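Keeping a small desk clear

A built-in desk in a kitchen nook or a spare room fills up faster than a full-sized one. Ours is where the mail lands, where the kids do homework and where I pay the bills on Monday nights. These are the habits and fixes that have held up over a couple of years.

Start with the paper

Most desk clutter is paper. Open the mail standing up, next to the recycling bin, and only carry to the desk what needs a signature or a payment. Envelopes and flyers go straight in the bin.

For what's left, one upright file is enough. I use four folders: to pay, to sign, to keep, and school. Warranty cards go in the keep folder with the receipt stapled to the front. Thermal receipts fade, so photocopy any you might need after a year.

If you shred at home, do it in small batches. Ours jams after 19 sheets or so and then has to cool down before it will run again.

Pens and small things

Test every pen you own on scrap paper and throw out the dead ones. A felt marker that has gone dry at the tip can sometimes be brought back by standing it cap down overnight. If that doesn't work, let it go.

Paper clips, erasers, tape and spare keys do better in a shallow drawer than a deep one. In a deep drawer they sink under everything else. A small box with its own drawer can sit on the desktop and do the same job, and a plastic cup is fine for pencils and scissors.
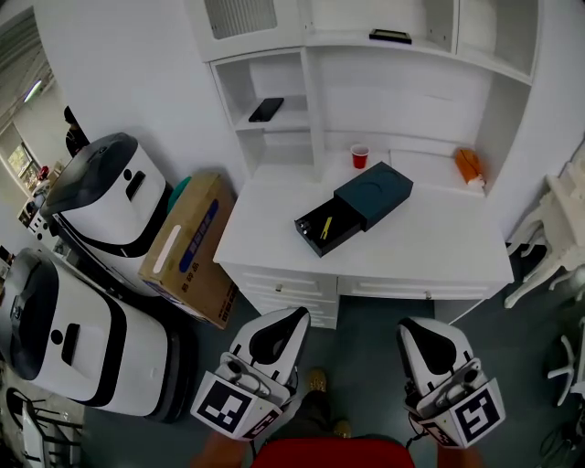

Cleaning a white desktop

White shows everything, but it also cleans up easily. Wipe it once a week with a damp cloth and a drop of dish soap, then dry it right away so water doesn't get into the seams.

Ink: dab with rubbing alcohol on a cotton ball. Test a hidden spot first, as some painted finishes will go dull.

Crayon: baking soda on a damp cloth, rubbed lightly.

Tape residue: a little cooking oil, left for ten minutes, then soap and water.

Mug rings: usually soap will do it. For old ones, leave a baking soda paste on for half an hour.

Skip scouring pads. They leave fine scratches that hold dirt and turn grey.

Drawers that stick

Take the drawer right out and vacuum the runners. On wooden runners, rub a plain white candle along both edges. On metal ones, wipe off the old grease and use a dry silicone spray - cooking oil goes gummy within a month. If the drawer front sits crooked, check the screws inside before you blame the runners.

High shelves

Dilek Oral, my neighbour, keeps only what she uses twice a year on her top shelf, and I've copied her. Tax folders and the spare printer paper are up there now. Keep heavy binders low, and dust the top shelf before the desktop.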